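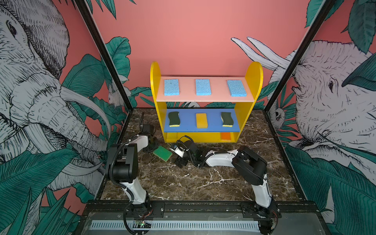 Why does a sponge soak up water?

A sponge is full of tiny holes, and water clings to the sides of the holes and gets pulled into them.

A stone has a hard surface with hardly any gaps, so water runs off it. A sponge is mostly gaps. If you could take away everything except the solid part, there would not be very much left. The rest is air. When you put a dry sponge in a bowl, water moves in and the air moves out. You can sometimes see the air leaving as bubbles if you push the sponge under.

How water climbs

Water is made of very small bits called molecules. They are far too small to see. Water molecules pull on each other, and they are also pulled towards many other materials. That is why a drop of rain can hang on a window without falling off.

In a narrow space, such as a hole in a sponge, there is a lot of wall and only a little water. The walls pull the water along. This is called capillary action. It can even move water upwards. Stand the end of a strip of kitchen paper in a glass of water and watch the wet part creep up the strip.

Plants use it too. Water travels from the roots to the leaves through very thin tubes, and capillary action gives it some help on the way. In tall trees most of the work is done by water leaving the leaves into the air, which draws more water up behind it.

Holes of different sizes

Small holes hold on to water tightly. Big holes fill quickly but let go of it more easily. Lift a full sponge out of the bowl and the first drips come from the larger holes. The water in the smallest holes stays until you squeeze.

Squeezing makes the holes smaller, so there is no room for the water and it has to go somewhere. When you let go, the sponge springs back to its old shape. If it is still under water at that moment, it sucks more in.

Kitchen sponges are usually made of foam or of cellulose. Cellulose comes from plants, often from wood. Foam is made by filling a liquid plastic with bubbles of gas and letting it set. The bubbles leave the holes behind. Many yellow sponges look smooth from across a room, but close to, the whole face is covered in little pits.

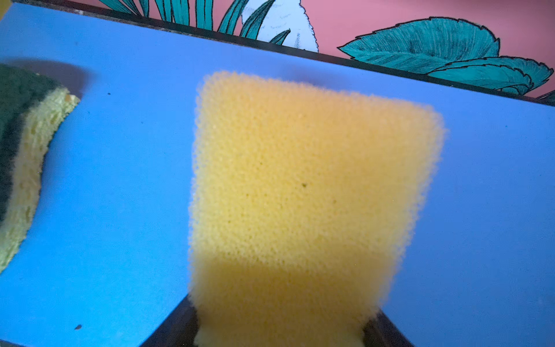
Sponges that are animals

The first sponges people washed with came from the sea, and they were animals. Sea sponges have no head, no legs, no heart and no brain. For a long time people thought they were plants, as a grown sponge stays fixed in one place.

A sea sponge feeds by pumping water through its body. Water comes in through small holes called pores, and the sponge catches tiny bits of food from it. The water then goes out through a larger opening. What people used in the bath was the soft skeleton, cleaned and dried. You can still buy these, but most sponges in shops are now made in factories.

Try it yourself

You will need a dry sponge, a measuring jug, a bowl and some water.

1. Pour 1,000 millilitres of water into the jug. That is the same as one litre.
2. Tip all of it into the bowl.
3. Put the sponge in, press it down, let go and wait until no more bubbles come up.
4. Lift the sponge out and hold it above the bowl until it stops dripping.
5. Pour the water left in the bowl back into the jug and read the number.
6. Take that number away from 1,000. The answer is how many millilitres your sponge is holding.

Do this three times with the same sponge, squeezing it out well before each go. Your answers may not match exactly. Then try a different sort of sponge, or a folded flannel, and write the results side by side. Two sponges can look much the same size lying next to each other and still hold different amounts.

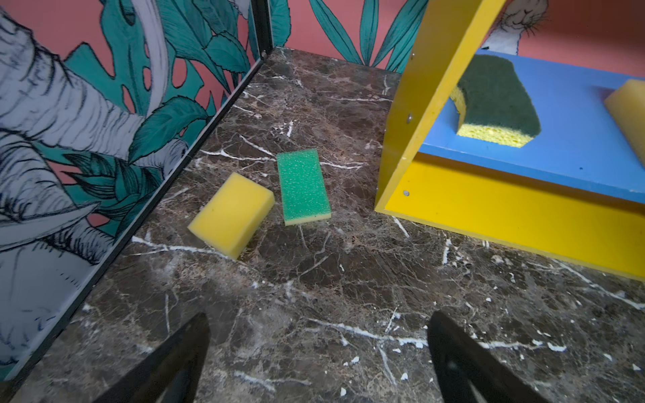
Dzintra Kalniņš wrote to us that her class in Flurwood got a strange result at first. Their sponge was brand new and very dry, and water sat on top of it in beads. Once they had wetted it and wrung it out, it soaked up water much faster.

This happens with a lot of cellulose sponges. When they dry right out they go stiff and shrink, and some of the holes close up. A little water softens the walls and the holes open again. If your sponge is hard, wet it and squeeze it before you start, and use it damp for every test so that the tests are fair.

Words to know

Absorb: to soak up.
Capillary action: the way a liquid is pulled along a narrow space.
Cellulose: the material that makes up much of a plant.
Pore: a small hole that lets water or air through.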